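This site uses cookies to keep you signed in and to remember your ticket filters. Accept | Manage preferences

Filed under: Furniture Care > Surfaces & Finishes > Resolved with follow-up

4 February 2024 – posted by Siham Amrani, Mekemov Workplace Support

Subject: Gray patch near center of light wood work surface, room 28

Reported condition

Requester Tekle Bogale reports a grayish-tan area near the middle of the light wood surface in room 28. The patch does not respond to a dry microfiber cloth or to a damp one. Requester suspects water under the finish and asks whether the top should be replaced. The top was supplied by Narneo in June and is under the standard furniture agreement. Species is not stated on our copy of the order. The finish is entered as Kobzar clear satin, waterborne.

Initial questions sent to requester

Has anything hot been set down there? Requester: no.
Has a plant, a cup or a wet cloth been left on it overnight? Requester: not to his knowledge.
Which cleaner is in use? Requester: Tistetti surface spray, diluted per the label, once a week.
Does the patch have a hard edge? Requester: no, it fades out on all sides.
Can it be felt with a fingernail? Requester: no.

The last two answers point away from a ring or a spill. A water mark in a clear finish is usually milky or white and has a fairly definite outline. A dark stain in the wood itself generally follows a break in the finish, and the break can normally be felt.

Checks on site

1. Surface wiped with a clean damp cloth and left for 90 minutes. No change in the patch.

2. Mineral spirits on white cotton, applied to a small area inside the patch. Cloth came away clean, so wax or polish residue is ruled out. The color of the patch did not shift while the spirits were on it.

3. Low-angle flashlight from both sides. No swelling, no crazing, no raised fibers. Gloss is the same inside and outside the patch.

4. Moisture meter, pin-free, set to the general hardwood scale. Readings inside the patch and a hand's width away differed by less than the tolerance of the meter. Not recorded individually.

5. Viewed from one end, then from the other. The patch is darker from one end and almost disappears from the other. This was the most useful check and should have been done first.

Finding

No damage found. The grain lines draw together and bend at that point, and the fibers there meet the light at a different angle from the wood on either side. Pale woods show this more than dark ones do. The shading moves with the viewing position, and a stain would stay put.

The wavy bands and the wide arcs elsewhere on the surface are also grain figure. Requester had asked whether the arcs were a sign of the top warping. Checked with a 100 cm straightedge along the grain and across it – no gap worth noting.

Action taken

None to the surface. Sanding is not advised. It would remove finish and leave the figure exactly where it is, and a spot repair in a satin clear coat will show as a shiny or dull island.

Replacement request closed as not required. Narneo has been copied for information only and no claim was opened.

Cleaning guidance for the room

Keep using the diluted spray. Spray the cloth and not the wood. Wipe along the grain and dry with a second cloth. Do not use melamine sponges on this finish; they act as a fine abrasive (equivalent to a 2000 grit paper or finer, depending on make) and will raise the sheen in the spot that gets rubbed. If someone has already been working at the patch with one, add it to the ticket.

Requester comment

T. Bogale: Looked at it from the window end and the mark mostly went away. Fine to close. Can the guidance go on the wall? Two people have scrubbed at it, as far as I know with cloths only.

Support comment

S. Amrani: Guidance sheet will be put up by the door. Ticket stays in follow-up until the next finish inspection in June. Reopen before then if the patch acquires an edge, turns white, or can be felt.

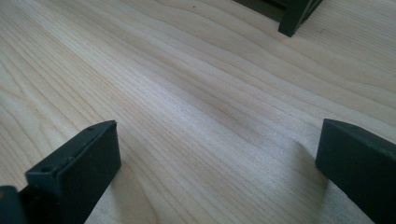

Room 28, light wood surface: grain converging at the darker patch near center.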